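3.2 Rules for preparing and resetting the cell

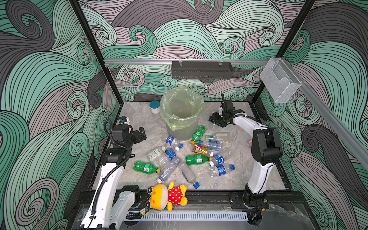 Before we wrote down any rules, each operator prepared the cell in his or her own way, and the results from our two sites, Drenstead and Clismont, could not be compared. Postma and Buzatu therefore collected the habits of both teams in February and reduced them to 14 written rules. Four of them concern the people and the rest concern the objects.

The first rule is that no hand enters the cell while either arm has power. The operator must also say aloud that the power is off, even when working alone. We found this rule unpopular at the beginning, but it was kept.

For the sorting task (Figure 3), the bottles must be dropped as a pile and may not be placed in rows. Labels and caps stay on. The bin stands at the back between the two arms, with a bag folded over its rim, and the operator checks the bag again after every 30 trials. Bottles with a crack are replaced at the next reset and the change is noted in the log.

Figure 3. Two-arm cell with mixed drink containers and the lined bin.

A trial is stopped when a gripper touches the bag with force above the agreed limit. Stopped trials are not deleted. They stay in the record of 2910 trials with a code for the cause, as the Rallbridge guide also asks. We did not study whether the same rules are suitable for glass.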